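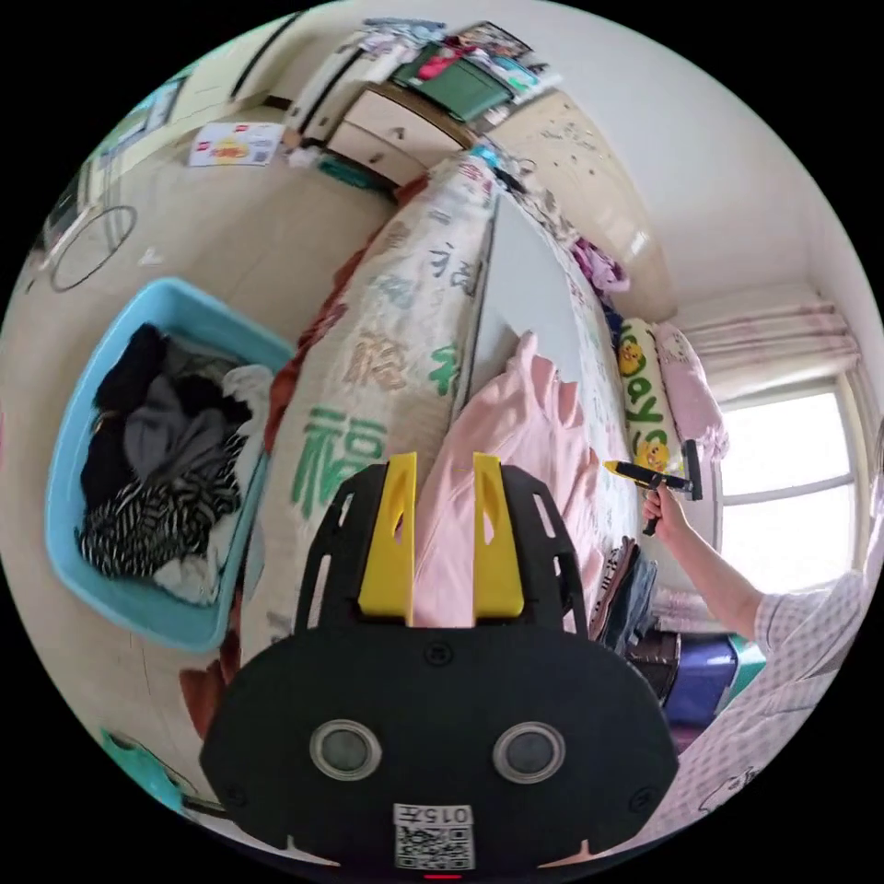 Questions I keep getting about the gripper build

I've been building hand-held grippers and a small arm to go with them, partly at home and partly at Flodness, the shared workshop I pay way too much to belong to. My inbox fills up every time I post, so I put the usual questions in one place. Last updated 02/01/2021.

What are you making, in one sentence?

A two-finger gripper you hold in your hand and use on ordinary household stuff, so that later on a cheap arm can have a go at the same chores. The arm is called Grorora. My niece named it and I've stopped fighting her on it.

Why bedding and laundry?

Because that's what I want help with! Blocks on a tabletop are fine for a first weekend, but a blanket never sits the same way twice. Cloth folds over itself, it slides, it hides its own corners. If the fingers can get hold of one layer of a quilt without grabbing the sheet too, I'm thrilled.

Do you clean up the room first?

Nope. Clothes stay in the basket, pillows stay wherever they landed. I used to tidy up, and then everything I'd tuned fell apart the minute I tried it on a normal day.

What are the fingers made of?

I print them in a soft filament and leave a slot through each one so it can bend around whatever it's squeezing. I'm on the fourth shape now. The first ones were solid and they pinched fabric like a clothespin, then let go at the worst moment. Print them slow – I mean painfully slow – or the layers split right at the slot.

Can I use a regular power supply from a drawer?

If the voltage matches and it can handle the current, sure. Please check both. I cooked a motor board in August by grabbing the wrong plug, and the smell hung around the workshop long enough that people brought it up at the next open evening.

What did it cost?

I've spent $508 so far, and $200 of that was motors. Membership at Flodness isn't in there. Neither is the filament I wasted, which I'd like to keep between me and the trash can.

How many grabs have you recorded?

My goal is 4,000 and I'm at 836. It's slow going. An hour of picking up blankets is more tiring than it sounds, and my wrist starts complaining well before that. Switch hands if you can (I can't, I'm hopeless with my left).

Where do the files come from?

The finger design started with Encarnación Cifuentes, who shared hers on the Flondell board and answered a ridiculous number of messages from me. The mounting plates are my own changes. If you remix anything, put her name on it too.

Does it work with the Nautiyal controller?

Mostly. Opening and closing is fine, but the force reading drifts after a while and I have to zero it again. I'm still poking at that one, so if you've fixed it, please write to me.

Can I come see it?

Yes! Open evenings at Flodness are free, and I'm usually at the back bench by the drill press. Bring an old towel or a pillowcase if you've got one to spare.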